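4.2 Der Tisch als Ort des Erzählens

Bevor wir uns den einzelnen Gesprächen zuwenden, möchten wir noch einen Augenblick bei einer Beobachtung verweilen, die uns während der gesamten Erhebung begleitet hat und die in der Literatur zum häuslichen Erinnern nach unserem Eindruck ein wenig zu kurz kommt. Gemeint ist der Umstand, dass Familiengeschichten selten im Raum schlechthin erzählt werden, sondern fast immer an einem Möbelstück, und dass dieses Möbelstück in der überwiegenden Zahl der Fälle ein Tisch ist. Unser Korpus umfasst 203 Erzählpassagen aus den Haushalten der Siedlung Drurkora, die zusammen 730 Minuten Tonmaterial ergeben. Wer sich durch diese Aufnahmen hört, hört immer auch den Tisch mit: Tassen werden abgesetzt, Finger klopfen, ein Ärmel streift über die Platte, und irgendwo darunter seufzt ein Hund.

Cormac Dolan hat in seiner Vorstudie zu den Küchen von Mivach vorgeschlagen, zwischen dem Esstisch, dem Arbeitstisch und dem, was er liebevoll den Liegenlasstisch nennt, zu unterscheiden. Diese Einteilung haben wir zunächst übernommen, mussten sie dann aber etwas aufweichen. In vielen der besuchten Wohnungen wechselt ein und dieselbe Platte mehrmals am Tag ihre Bestimmung, und gerade in den Übergängen, wenn etwa die Schulhefte schon weggeräumt sind und die Teller noch im Schrank stehen, wird besonders gern erzählt. Wir sprechen deshalb im Folgenden von Tischzeiten und nur noch gelegentlich von Tischarten. Diese Begriffswahl ist uns nicht leichtgefallen, und wir danken allen, die in den Kolloquien geduldig mit uns darüber gestritten haben.

Auffällig ist weiterhin, wie stark die Hände am Erzählen beteiligt sind. Eine ältere Gesprächspartnerin, die uns von der Übersiedlung ihrer Eltern berichtete, zeichnete den Weg mit dem Zeigefinger auf die Tischplatte, setzte ein Dorf neben den Zuckertopf und eine Bahnstation an die Kante, und als sie zwanzig Minuten später auf die Bahnstation zurückkam, tippte sie ohne Zögern auf dieselbe Stelle. Die Platte wird so für die Dauer eines Nachmittags zu einer Landkarte, die alle Anwesenden lesen können. In der Transkription haben wir solche Verweise mit einem eigenen Zeichen versehen, denn ein bloßes »da« oder »hier drüben« bliebe auf dem Papier vollkommen stumm. Wo die Hände anderweitig beschäftigt sind, beim Bohnenputzen oder beim Flicken, verlagert sich das Zeigen auf das Kinn oder auf den Blick, und die Sätze werden merklich länger (vgl. Abb. 3). 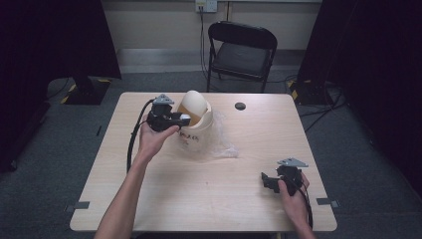 Abb. 3: Beide Hände über der Tischplatte, beide belegt.

Tadhg Foley wandte nach der Lektüre einer früheren Fassung ein, man dürfe den Tisch auch nicht überschätzen. Die schönsten Geschichten seiner eigenen Kindheit habe er auf der Treppe gehört, im Dunkeln, durch eine angelehnte Tür, und kein Mensch habe dabei auf irgendetwas gezeigt. Wer nur am Tisch aufnehme, der finde eben auch nur Tischgeschichten, und die seien nun einmal die geordneten, die vorzeigbaren, »die mit gewaschenen Ohren«, wie er an den Rand schrieb.

Dieser Einwand hat uns lange beschäftigt, und wir halten ihn in einem wesentlichen Punkt für berechtigt. Die Aufnahmesituation begünstigt tatsächlich eine bestimmte Haltung: Man setzt sich, man stellt etwas zu trinken hin, man räuspert sich, und schon ist eine Art Bühne entstanden. Wir haben daraufhin im November noch einmal alle Protokolle durchgesehen und jene sieben Passagen gesondert betrachtet, die im Stehen, im Flur oder beim Abschied an der Wohnungstür begonnen wurden. Sie sind kürzer, sie brechen häufiger ab, und sie enthalten auffallend oft Personen, die am Tisch zuvor mit keinem Wort erwähnt worden waren: einen Bruder, von dem man sich entfremdet hatte, eine erste Verlobung, einen Untermieter. Man möchte fast sagen, dass der Mantel über dem Arm die Zunge löst - doch dafür ist die Zahl der Fälle natürlich zu klein, und wir wollen uns hier nicht zu einer These hinreißen lassen, die wir im nächsten Kapitel wieder einfangen müssten.

Festhalten lässt sich immerhin, dass der Tisch die Reihenfolge des Erzählens mitbestimmt. In drei der besuchten Haushalte gab es einen festen Platz, von dem aus begonnen wurde, und wer auf diesem Platz saß, hatte das erste Wort, selbst wenn er oder sie am Ereignis gar nicht beteiligt gewesen war. Eine Enkelin, die zufällig auf dem Stuhl des verstorbenen Großvaters Platz genommen hatte, wurde von der Runde freundlich, aber bestimmt aufgefordert, doch einmal anzufangen, und sie fing an, mit seinen Redewendungen und sogar mit seiner Pause vor der Pointe. Solche Momente sind auf den Bändern kaum zu überhören. Die übrigen Stimmen werden leiser, es klappert eine Weile nichts mehr, und erst wenn die Geschichte zu Ende ist, greift wieder jemand nach der Kanne.

Zur Frage, ob sich diese Sitzordnung auch dort erhält, wo der alte Tisch durch einen neuen ersetzt wurde, liegen uns nur verstreute Hinweise vor. Eine Familie hatte ihren runden Ausziehtisch nach dem Umzug gegen einen rechteckigen getauscht und klagte noch beim zweiten Besuch darüber, dass man einander nun schlechter ins Wort fallen könne. Eine andere bewahrte die alte Platte im Keller auf und holte sie zu Geburtstagen herauf. Auf beide Fälle kommen wir in Abschnitt 4.3 zurück, wo es um das Verstummen und Wiederaufnehmen von Geschichten über mehrere Besuche hinweg gehen soll.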